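The Bin That Teaches

By Albane Tessier

The first thing Maritza Correa hands a visitor at Woltent is a grocery bag. "Pick five things," she says. "Anything you like. Just don't be nice about it."

Being nice, in her lab, means choosing a box with square corners. What she wants is trouble: objects that roll, squash, shine or let the light straight through. Every one of them will go into a gray bin, and a robot arm will reach in after it, again and again, while a computer keeps track of every motion and how it turned out. Those records are called episodes. The team gathers 605 on a good day, and when I stopped by they were having a very good day indeed.

I had expected something slicker. What I found was far more fun – clamps, tape, a floor covered in cords, and people cheering for a lemon.

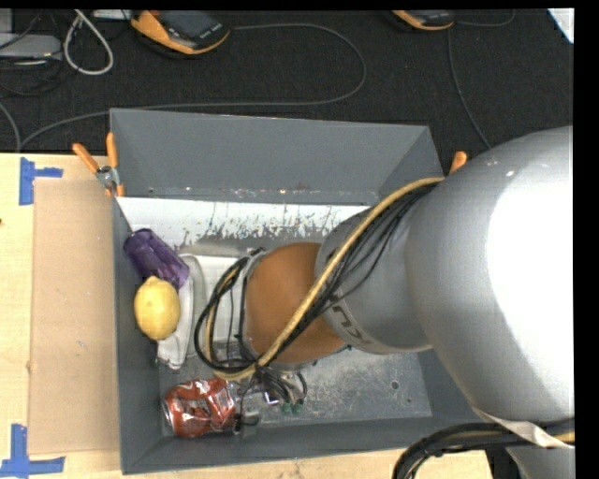
The arm at work over a bin holding a lemon, a purple cup and a crushed soda can. An orange-handled clamp grips the bin's corner.

The idea behind all this is easy to state. Nobody at Woltent writes a rule that says how to pick up a lemon. The learning system, which the team calls Ceseo, gets examples and works out its own habits from them. Show it a thousand tidy grasps of a tidy block and it will be wonderful with tidy blocks. Show it a can somebody stepped on and it has to come up with something better.

So failures are kept, too. Thenmozhi Shenoy, who runs the recording sessions, gets visibly happy when a grasp slips. "A miss that's labeled well is worth a lot to us," she told me, scrolling back through the morning's log. In November her group threw out 59 episodes after finding the clocks on two sensors had drifted apart, and she still winces when it comes up.

The bin gets reshuffled every 15 minutes. I was allowed to do one round myself, and I can report that it's harder than it sounds! My hands kept spreading things out evenly, the way you'd set a table. Correa reached past me, shoved everything into one corner and grinned.

There are 67 objects in the current set, and the list keeps changing. Ingvar Østergaard wants more soft things, and has been lobbying for socks. Shenoy would like a second bin first, so that one can be refilled while the other is in use.

By late afternoon I had a favorite, a round plastic jar lid that lay flat on the bottom and wouldn't be pinched by anything. The arm went for it nine times while I watched. On the tenth it caught the rim, and the whole room yelled.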